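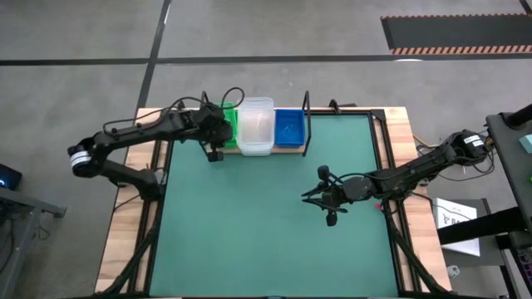 **Ticket 2042: cistern fails to refill after half flush**
Product: Baltevora wall-hung pan with concealed dual-flush cistern
Site: Dredanton library, ground floor accessible toilet
Status: open, awaiting part
Handled by: Na-rae Ham

**Reported fault**

Half flush works once, then the cistern stays low. A second press gives a weak flush that doesn't clear the pan. Full flush is normal if left alone for several minutes. Fault first noted by the cleaners in May, after the water was shut off for pipework on the floor above.

**Checks on site**

09:40 Isolating valve fully open. Supply pressure at the service valve 3 bar, within range for this inlet.

09:55 Flush plate removed. Float arm moves freely. No scale on the guide rod.

10:10 Timed refill after full flush: 200 seconds. Manual gives 75 at this pressure. Repeated with the same result.

10:25 Inlet filter pulled. Partly blocked with grit and a curl of PTFE tape. Rinsed and refitted. Refill now 110 seconds. Better, still out of tolerance.

10:50 Fill valve diaphragm removed. Small split next to the bleed hole. Turned it over and reseated it as a temporary measure, no change. Put back the right way round.

11:05 Dye test on flush valve seal. No colour in the pan after 20 minutes, so the seal is not passing water.

**Settings**

Half flush was set to the lowest mark, which is too little for the long horizontal run behind this wall. Raised by one notch. Full flush left as found.

```
fill valve: side entry, 3/8 in
half flush: notch 2 (was 1)
full flush: notch 5
```

**Parts**

Diaphragm kit ordered from the Kurkport store. They first sent the kit for the bottom-entry valve, which has a smaller washer and will not seat. Returned. Correct kit is on back order.

**Notes**

The same pan is fitted on the first floor. Its filter should be checked on the next visit, as it is fed from the same riser.

The raised-height seat on this unit has play in the left hinge. Tightened by hand. Separate ticket if it comes loose again.

Service interval counter on the sensor plate reads 3000 flushes. Not reset. Reset after the diaphragm is changed and the refill timed again.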